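Home | Games | Old Hardware | Bits and Bobs | About

January
Posted by Mererid Bellis

Xenos and the joy of the slow dungeon

I finished Cotutholm on Friday night, at ten past eleven, with cold tea next to me and a cramp in my left thumb, and I've been boring everyone about it ever since. So now it's your turn!

If you haven't come across it, Cotutholm is a dungeon game for one player from a tiny outfit called Stilleck. You play a lamplighter called Xenos who goes down under a drowned town to relight the lamps. There are 100 of them, each one sits in its own room, and each room is a small puzzle with something nasty living in it. You've got a pole, a bag and a bottle of oil. No sword, no levels, no skill tree with little glowing branches. I nearly switched it off in the first half hour because I kept dying to the same crab.

I'm so glad I didn't. The crab is a lesson, really. I'd been running at it and poking it with the pole, which is what twenty-odd years of games have trained me to do, and it just shrugged and nipped me to death. Then I noticed that it turned towards the light. Put your lamp down on the floor, walk round the other way, and the crab sits there gazing at it like a cat at a window. Off you stroll to the far door — except now you haven't got a lamp, and the next corridor is pitch black. That's the whole game in one room, and it keeps finding new things to do with it for hours and hours.

The oil is what makes it sing. The bottle holds 500 drops when you set out, and everything costs something. Lighting a big lamp costs 14. Walking about with your own lamp turned up eats it steadily, and turning it down to a glimmer saves loads but means you can't see the pits. You can go back up to the town for a refill whenever you like, but the tide comes in while you're away and some of the lower rooms flood, so you might come back to find your lovely short cut under water. I spent one whole evening stuck on the wrong side of the Chandlery with hardly any oil left, creeping along by the sound of dripping. I lit the lamp at the end of it with my very last drops and actually cheered out loud. The dog left the room.

About sound, then. Please play this with headphones! There's almost no music, just a few notes on what might be a squeezebox when a lamp catches, but every room has its own noise and after a while you start steering by them. The bell room hums. The salt stairs crunch. There's a creature in the third district (I won't say what) that copies your footsteps half a beat late, and when it stops copying them you should leave, quickly.

I lent it to Savvas Drakos for a week and he had a completely different time from me. He never went back up for oil if he could help it. He'd just press on in the dark, dying over and over, drawing maps on the backs of envelopes. He reckons the refill is for cowards. I reckon he took twice as long as I did and didn't enjoy the middle bit, though he denies that. What I love is that both ways work. The game never tells you off for either one, and the rooms are generous about letting you bodge things. I got past the Two Sisters by throwing my bag at one of them, which can't be what anyone at Stilleck had in mind, and it counted.

Some grumbles, to be fair to it. The inventory is a pain. You've got one bag and you have to scroll through it sideways, item by item, while something with too many legs comes at you. The pause button doesn't pause. The writing on the signs is tiny, and on my old telly I had to get up and stand with my nose against the glass to read some of them. And there's a lamp in the fifth district, number 71 for those who know, where the jump is simply mean. I must have fallen in 200 times. It's not a clever puzzle, it's just a ledge that's a bit too far away, and I only made it in the end by mashing everything at once.

The ending is going to split people. I won't spoil it, but you get a choice when the last lamp is lit and neither option is quite what you'd want. I sat there for ages. Stamatia Pappas, who lent me her copy of their last game, Pindmont, says that one finishes in much the same way and that she was cross about it for a month. I wasn't cross at all. I thought it was lovely, and a bit sad, and I went straight back to the start to see whether the old woman on the quay had been telling the truth. (She had, mostly.)

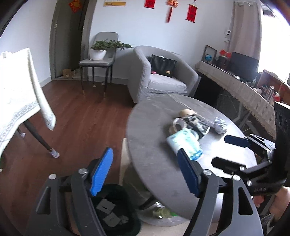

Round table, grey marble pattern, seen from above.

Pindmont is next on my list, then. It's older and rougher and apparently the boat bits are dreadful, but you play as the brother of Xenos and there's a letter in it that explains what the bell is for. Lefteris Ververidis commented on my last post to say I should have played them the other way round. Too late now, Lefteris! He also says there's a trick for getting the lamp in the flooded chapel without using the rope, by waiting for low tide and going in through the roof. I've tried it and I can't make it work, so if anybody has done it, do tell me which window.

One more tip for anyone starting out: talk to the eel seller every single time you go up to the town. He says the same thing for the first six visits and I'd stopped bothering. Polyxeni Manolakis kept at it and he gave her a second bottle. A second bottle! I did the entire game with one. I've started a new save just for that, and I'm already on lamp nineteen with oil to spare, turning every light up full like a millionaire.

Comments are open as usual. No spoilers for the sixth district please, as Savvas is still down there somewhere.

Contact Mererid | © Mererid Bellis | Back to top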